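# How Does a Cut Get Better?

Everybody gets cuts. You fall off your bike, or a piece of paper catches your finger, and for a minute it stings and bleeds. A week or two later there might be a pink line and nothing else. Your body did the repair work, and it started before you even found a bandage.

## Stopping the leak

Blood travels through your body in tubes called blood vessels. When skin is cut, some small vessels are cut too, and blood comes out. The vessels near the cut squeeze themselves narrower. Then tiny bits in the blood called **platelets** stick to the damaged edges and to each other.

Platelets need something to hold them in place. Your blood makes sticky threads called **fibrin**, which form a net across the gap. Blood cells get caught in the net, and the whole thing becomes a clot. When a clot on the skin dries out, it is called a scab.

## Cleaning up

The skin around a new cut often turns red or darker than usual. It may feel warm and puffy. Extra blood is flowing there, bringing white blood cells. Their job is to swallow germs, dirt and dead cells. This part usually takes a few days.

## Filling the gap

Next, the body builds new tissue. Cells called fibroblasts make **collagen**, a tough material that works a bit like the stuffing and the string at the same time. New blood vessels grow in to bring food and oxygen. On top, skin cells creep in from each side until they meet in the middle.

Skin cells can only creep slowly. If a cut is long or deep, the edges may sit too far apart, and the gap takes a long time to fill. Doctors can bring the edges together with stitches, also called sutures. The needle is curved so it can go down through one side and come up through the other.

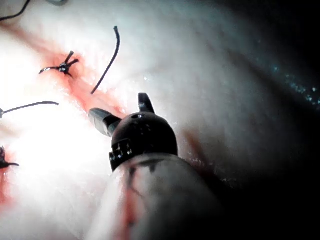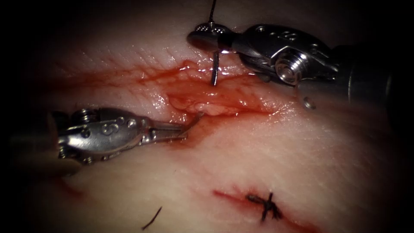 Stitches don't heal the cut at all, according to Josué Bezerra; they hold the edges still while the body does the healing, and he wishes more children were told so. Some stitches are made of a material that breaks down inside the body. Others have to be taken out, and a doctor or nurse will tell you when. Taking them out might tug a little.

## Making it stronger

A cut can look finished when it isn't. Under the surface, the body keeps swapping weak collagen for stronger collagen, and this can go on for a year or more. The line that is left is a scar. Scars often start out pink, red or dark and fade to a lighter colour. Hair doesn't usually grow on them.

## Looking after a small cut

- Wash your hands first.
- Press on the cut with a clean cloth until the bleeding stops.
- Rinse it under clean running water.
- Cover it with a bandage and change the bandage when it gets wet or dirty.
- Leave the scab alone. Picking it opens the cut again.

Tell an adult if a cut is deep, if it has something stuck in it, or if it won't stop bleeding. Tell them too if it gets more sore after a few days, or if yellow or green pus comes out.

## Words to know

**Clot:** a plug of platelets, fibrin and blood cells.

**Collagen:** the tough material that gives skin its strength.

**Fibrin:** sticky threads that hold a clot together.

**Suture:** a stitch used to close a wound.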